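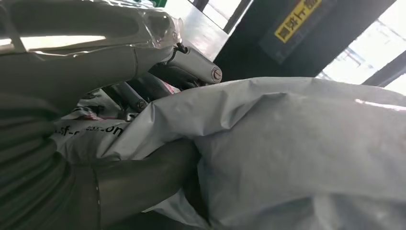

Why Does Plastic Wrap Stick to Everything Except the Bowl?

Reading time: 2 minutes

Plastic wrap has one job. You pull out a piece, aim it at the leftover spaghetti, and it grabs your sleeve. Then it grabs itself. The spaghetti waits.

So what makes it cling? Part of the answer is static electricity. Everything is made of tiny atoms, and atoms carry even tinier bits called electrons. When you yank the wrap off its roll, some electrons get left on the wrong side. Now parts of the wrap have a charge, and charged things like to tug on whatever is close by. Your arm, for instance.

The other part is that the wrap is very thin and bendy. It can snuggle right up against a smooth surface like glass, with hardly any gaps. Two things that close together pull on each other a little bit. Rough surfaces, such as a wooden spoon, have too many bumps for a good snuggle.

Why does it stick to itself best of all? Both sides are smooth and both sides bend. It's a perfect match, sadly for you.

Try it at home

Rub a blown-up balloon on your hair 20 times, then hold it near some small scraps of tissue paper. Watch the scraps jump. Dry days work better than damp ones, and February is excellent if your house is heated. Your hair will look terrible, so maybe skip this one before picture day.

Get the Lurelell Kids newsletter! Ask a grown-up to sign up. You can unsubscribe at any time.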